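## 4. Getting the lounge ready

You have met the white sofa by now. The Mösli is a tufted, stitched, faintly superior piece of furniture, and it cost the owners of Flodbridge 3,640 before delivery. Please set it up as below between guests. Allow yourself the length of one pot of coffee, and leave the coffee in the kitchen.

**Before you start:** take off belts, keys and anything with a zipper that sticks out. The sofa has no sense of humor about zippers.

1. Lift everything off the seat and pile it on the dining table. Throws first, cushions second, other people's socks last.

2. Wipe the white panels with a barely damp cloth, working from the back down to the seat. Run a dry cloth along each stitched seam afterward.

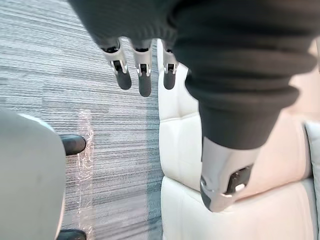
Crumbs live in the seams and in the dips of the tufting. The soft brush from the Drerau vacuum gets them out. A butter knife also gets them out, along with the stitching, and the repair was 400.

> **Caution:** No spray polish. The seat turns into a slide, and guests write about it in the book.

3. Take the fuzzy throw outside and shake it hard, downwind of your own face. If it needs a wash, use the cool cycle and skip the softener – it flattens the pile and the thing never quite forgives you.

4. Put the throw back loosely. Pick it up by the middle, let it drop, and then leave it alone. 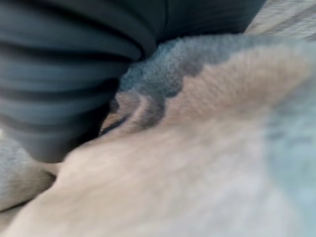
Folding it into a perfect square has been tried. It looks like a hotel towel, and guests seem afraid to touch it. A few lumps are fine. If you have been adjusting the lumps for more than a minute, go and do the bathroom.

5. Return the cushions and stand back as far as the doorway.

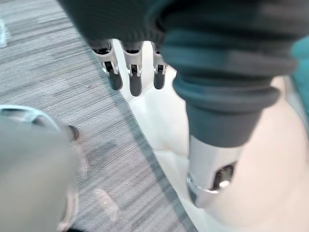 Creases in the white upholstery are normal and will not iron out. We mention ironing for a reason. Smooth them outward with the flat of your hand and accept whatever remains. If you find an ink mark, do not rub it. Write it in the Etimico log with the date and close the blinds until someone calls you back.

6. Vacuum the striped carpet along the stripes, starting at the far side of the room and backing out. Go slowly next to the sofa, where dust collects and the vacuum head likes to bump the padding.

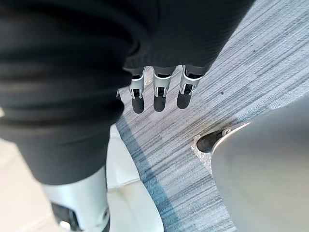 7. Go over any specks the vacuum missed by hand. They show up best on the paler stripes when the light is strong.

### 4.1 If something goes wrong

- **Red wine on the carpet:** blot, cold water, blot again. Salt is a myth with a good publicist.
- **Fuzz all over the sofa:** the throw was not shaken. See step 3, this time with feeling.
- **Vacuum smells hot:** switch it off and empty it. It was probably full last time too.

Section last revised April 2025, after the butter knife.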